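Home | Modules | Timetable | Reading list | Contact
Print this page | E-mail this page

Erkgate College -- Introduction to Automation
Handout 6: Can machines do the chores yet?

Last week we looked at machines that do one job in one place. A dishwasher is a good case. It washes plates well, but a person has to clear the table, scrape the plates and load the racks. This week is about the part the person still does, and why it has been so slow to automate.

6.1 Tidying as a task

Tidying sounds easy because we do it without thinking. Written out for a machine it becomes a chain of smaller jobs: find the object, decide where it belongs, choose a place to grip it, lift it, carry it past everything else and let go at the right moment. A fault at any link spoils the rest. If each step in a chain of six works nine times in ten, the whole chain works only a little more than half the time.

The bench used for the examples in this handout has two arms fixed along the front, a tray, and a mix of household, desk and garden items.

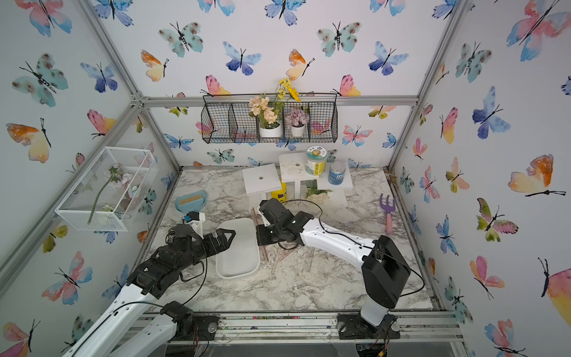
Fig. 6.1 Two-arm bench with tray, dustpan and brush, and small rake.

Note how different the items are. A jar can be gripped round its side from almost any direction. A rake has a handle, and the handle is the sensible place to hold it. A ruler lying flat offers very little to hold at all.

6.2 Sweeping and loose material

Soil and crumbs are a separate problem. There is no single object to pick up, and the job is finished only when the surface is clean enough, so somebody has to say what "enough" means. Sweeping also takes two tools, one to push and one to collect -- a fair argument for having two arms.

In the Holtow exercise, groups write a stopping rule for sweeping a tabletop. Most first attempts either stop too early or never stop. Bring your rule to the seminar.

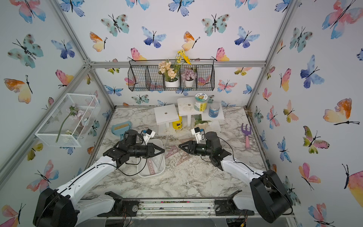
Fig. 6.2 Ruler in the tray, set squares on the table, soil towards the back.

6.3 Flat and see-through objects

Clear and tinted plastic is hard for a camera. The pattern of the table shows through it, glare can hide an edge, and depth sensors often read the surface underneath. A person gets round this by touch, or by sliding the thing to the edge of the table and pinching it there.

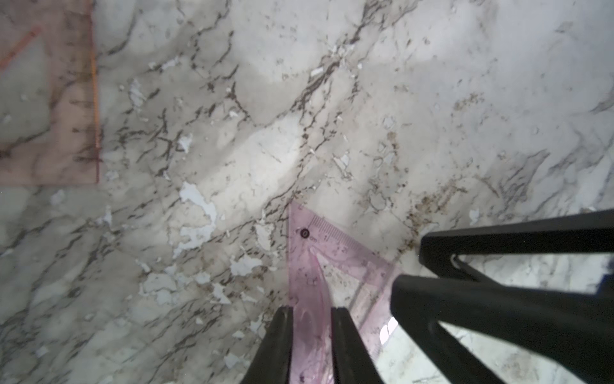
A set square does have one helpful feature, the opening in the middle. Two fingers can close on one side of the plastic, with one finger inside the gap and the other outside. The grip has to be placed closely, and the fingertips must come down almost to the table without pressing into it.

6.4 So, can they?

For a known set of objects on a known table, often yes, if slow speed is acceptable. For an ordinary kitchen, not reliably. Shop floors fall between the two, as the layout can be changed to suit the machine.

For the seminar, read the Bralley case sheet. It compares 300 attempts at a packing job, of which 38 failed. Work out the failure rate and say whether you would accept it at home, and whether you would accept it on a packing line.

Contact: Automation teaching office, Erkgate College | Copyright Erkgate College | Back to top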